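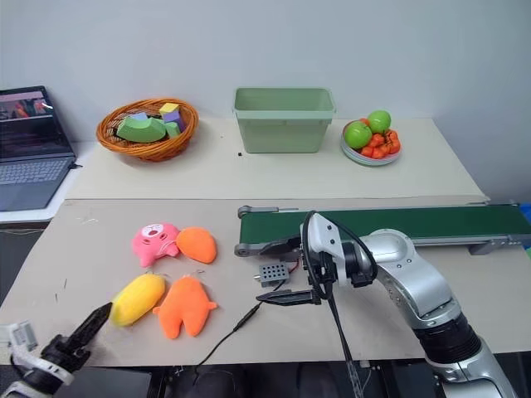 Ya-wen Man: Bei uns kommen die Schaumstoffbausteine in einen Korb und die Plüschtiere in eine Kiste, und ich würde das nie wieder mischen. Wir hatten jahrelang alles zusammen, und am Ende lag jedes Mal das halbe Zimmer auf dem Boden, weil der eine Hase ganz unten steckte.

Drucken | Per E-Mail senden

Suchbegriff eingeben Suchen

Brevness schrieb:
Danke euch, das ging ja schnell! Ich hole noch mal ein bisschen aus für alle, die erst jetzt dazukommen: Wir richten in Jirkurberg gerade die Spielecke neu ein, zwei lange Tische, helle Platten, und ich möchte, dass die Kinder (meine sind vier und sechs, dazu kommen nachmittags oft noch die von nebenan) selber wegräumen können. Im Moment gibt es einen orangen geflochtenen Korb für die Bausteine, eine hellgrüne Kunststoffwanne und dann natürlich die Kuscheltiere, für die ich noch gar nichts habe. Die Wanne wäre frei. Reicht das?

Ostex schrieb:
Für vier Tiere reicht so eine Wanne bestimmt, aber bleibt es denn bei vier? Bei uns waren es nach zwei Geburtstagen 33, und da half nur noch eine Truhe. Ich bin übrigens gar kein Freund von Körben für Bausteine. Der große Bogen liegt immer quer und alles Kleine rutscht darunter. Nimm lieber etwas Flaches, 10 cm hoch, dann sehen die Kinder alles auf einen Blick.

Ya-wen Man schrieb:
Da muss ich dir widersprechen, lieber Ostex, auch wenn du sonst meistens recht hast. Flache Kisten werden ausgekippt, Körbe werden getragen! Meine Tochter schleppt ihren durch die ganze Wohnung und bringt ihn abends sogar zurück (na gut, meistens). Den Bogen legen wir einfach zuletzt obendrauf.

Greenwood schrieb:
Mal etwas anderes: Stellt ihr Obst dazu? Bei uns steht immer ein Teller mit Äpfeln auf dem hinteren Tisch, und seitdem wird viel weniger gequengelt. Klebrige Bausteine hatte ich allerdings auch schon. Schaumstoff lässt sich zum Glück mit lauwarmem Wasser und einem Tropfen Spülmittel abwischen, nur gut trocknen lassen, bevor alles zurück in den Korb kommt.

Yung-ching Fang schrieb:
Obst und Spielzeug auf demselben Tisch wäre mir zu viel, da bin ich altmodisch. Wenn schon, dann mindestens 80 cm Abstand und ein Teller mit Rand. Für die Tiere würde ich die Wanne nehmen und es gut sein lassen.

Brevness schrieb:
Gut, dann kommen die Tiere erst mal in die Wanne, der Korb bleibt, und über den Obstteller denke ich noch nach. Ostex, falls es doch 33 werden, melde ich mich wegen der Truhe. Weiß jemand, welche Länge da sinnvoll ist?

Ostex schrieb:
Miss vorher die Wand aus. Unsere ist zu lang geraten und steht jetzt halb vor der Heizung.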